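Brown spots on steel sink after two weeks, is it rust?

Asked by Eirini Kourkoulas, 9/23/21

Hello all. We moved to a flat in Urosham in June and the owner put in a new sink, stainless steel. Now I find small brown spots on the bottom. I clean with Prorano cream and they go away, but after two weeks they are back. The water is very hard in our street. Is the steel bad quality, or do I make some mistake?
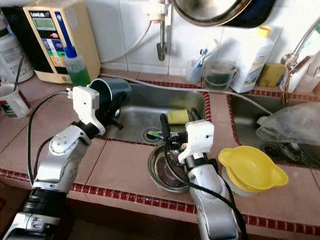 Our sink, with the green mug and the steel bowl

I would not like to pay 154 for a new one.

2 answers

Clasora
Most likely it is not the sink that rusts. Small bits of iron come from steel wool or old pipes, they stay on the surface and turn brown. Make a paste from baking soda and water, leave it for 10 minutes, rub with a soft cloth along the lines of the steel, rinse and dry. No bleach and no steel wool. If you feel holes with your fingernail, then write to the owner.

urquhart9
had same, just dry it at night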